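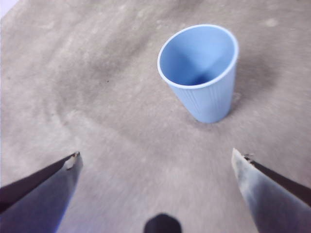
Light blue cup, ribbed on the outside

Thread: Getting Dad to drink enough at home

kolnessdaughter wrote:
My father is 84, lives with me, and has been told to drink more. The nurse wants him at 12 cups a day if you count soup and tea. He stops at four. He says he isn't thirsty and he doesn't want to be up all night. We have an aide from Petek mornings only. What has worked for other people?

marshroad wrote:
Is that 12 full cups? Ask her what size. My mother's chart went by a small cup and I was filling a big one, so I was pushing way too much on her for most of September.

kolnessdaughter wrote:
Small ones. I should have said that. I still can't get past four.

Damir Hoxha wrote:
I took care of my uncle for six years. Give him a little every time you walk by. Half a cup, then leave the room. If you stand there and watch he'll put it down. We quit all drinks two hours before bed except a sip with the pills, and he got up once a night instead of three times.

tealpot wrote:
I don't agree with cutting it off before bed. My husband's doctor said no to that because he got dizzy in the mornings. Check first.

Damir Hoxha wrote:
Fine, check first. It was his doctor who told us to do it. Different man, different pills.

gristari_gal wrote:
Does he have any heart or kidney trouble? Some people are told to keep fluids down. I wouldn't take a number off a message board.

kolnessdaughter wrote:
No heart trouble. The number came from the nurse. I'm only asking how to get there.
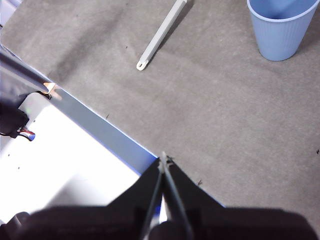 Cup and white handle on the carpet

marshroad wrote:
Then try food. Melon, gelatin, canned peaches with the juice, broth. My mother would eat a bowl of broth when she wouldn't touch water. Watch the salt in the canned kind.

tealpot wrote:
Popsicles too. And ask the aide to write down what he has before she leaves, or you're guessing all afternoon.

oldsukine wrote:
You are all treating him like a child. He is 84. If he doesn't want it he doesn't want it.

gristari_gal wrote:
My father-in-law didn't want it either and he ended up in the hospital for two nights, very confused. They put it down to dehydration. It is worth some nagging.

oldsukine wrote:
I said what I think. I've been nagged myself and it made me drink less.

kolnessdaughter wrote:
I asked the aide about writing it down and she said she'll start tomorrow. He had broth at lunch and half a can of peaches. He also said no to the popsicle, but he likes ginger ale, so I'll ask the nurse if that counts.

marshroad wrote:
Ours counted it. Get the small cans.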